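Section 8. Practice Pick: Small Objects

Use this exercise after calibrating the Trinora hand-held gripper.

1. Set the mouse on the table, clear of the pad.
2. Open the fingers and bring one to each side of it.

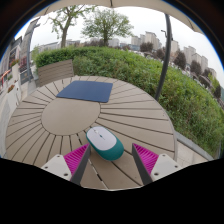 Fig. 11. Fingers open, one on each side of the mouse.

3. Squeeze the trigger slowly — stop at the first click.

Caution: Do not force the trigger past the stop.

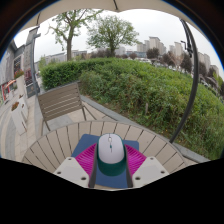 Trinora pads wear with use. Check the ridges on both magenta sections before each session, and order replacements from Plarkska if any look flat.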